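Mullby Court Residents Association
Minutes, regular meeting, June 11, 2020
Held by phone. Quorum met. Started late, line trouble.

1. Last minutes
February minutes approved, one fix: the gate code change was tabled, not passed. No meetings since then, so long list tonight.

2. Money
Operating account stands at $3,726 after the insurance payment. Two units behind on dues, letters already out. Request from 2nd floor to waive late fees through summer. Long talk. Agreed to waive fees, dues still owed. Passed, one against.
Laundry income way down, no surprise. Card reader still double charging on dryer 2. Keep your slips.

3. Water shutoffs
Skornska wants to do the riser valves floor by floor. Each shutoff 90 minutes, mornings only. Asked for 48 hours notice on doors, they said fine. Several people working from home want it before 9. Will ask, no promises.
Quote is $177 per unit, covers valves and labor, not drywall. Question whether drywall is on the owner or the association. Bylaws say common pipe = association. Somebody read the section out loud twice. Settled.

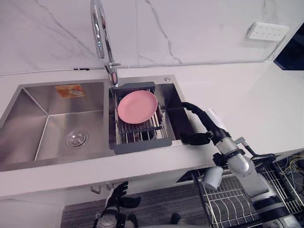 Owners to clear out under their sinks before the visit. Top floor goes first, then down. If you can't be home leave a key with a neighbor, and put it in writing by email. Ground floor asked about brown water afterwards, Skornska says run the cold tap until clear, bathroom first.

4. Community room
Stays closed to parties until county rules change. Kitchen there okay for one household at a time, sign the sheet. Deposits for canceled spring bookings to be refunded in full, checks going out this month.

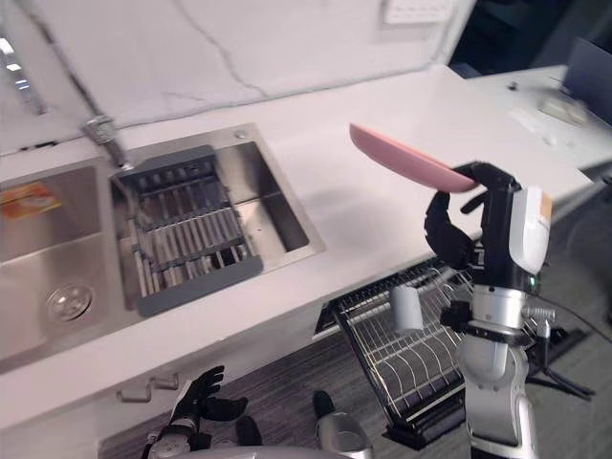 Double sink with drying rack in the right basin.

Proposal to raise the booking fee next year. Not voted on, not enough numbers. Bring back next time.

5. Parking and gate
Flemitton came out for the gate motor, replaced the arm bolt, still sticks when it rains. Call them back under warranty. Visitor spots being used overnight agian, same as last year. Stickers on windshields first, tow after that. Passed.
Bike room: tag your bike by end of month or it goes to the donation pile.

6. Landscaping
Umali contract up for renewal, same price, wants to drop the fall reseeding. We said keep it in or lower the price. Hedge by the mailboxes too tall, can't see cars coming. 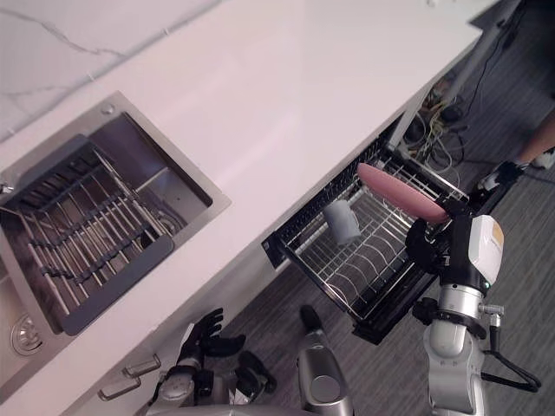 Steel sink and rack, white cabinets below the counter.

7. Other
Packages left in lobby, please pick up same day. Smoke on the back stairs, reminder to go out. Recycling pickup back to normal schedlue.

Next meeting by phone again, date to be posted by the mailboxes.
Adjourned.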